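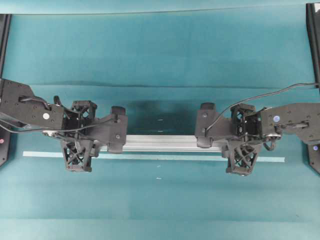

Section 4. Preparing the aluminum bars of the Trorley shelf

1. Put a soft mat on the table. Bare metal can scratch the table top, and the table can scratch the metal.

2. Take one bar and wipe the grooves from end to end with a dry cloth.

3. Check both ends for sharp edges. If you feel one, use a fine file - only a few light strokes.

4. Lay the bar flat and slide two nuts into the upper groove. Leave 160 mm between them.

Note: The short bars are 400 mm long. Do not mix them with the long ones.

Caution: Always lift a bar with both hands, near the ends. Wear gloves until the end caps are fitted.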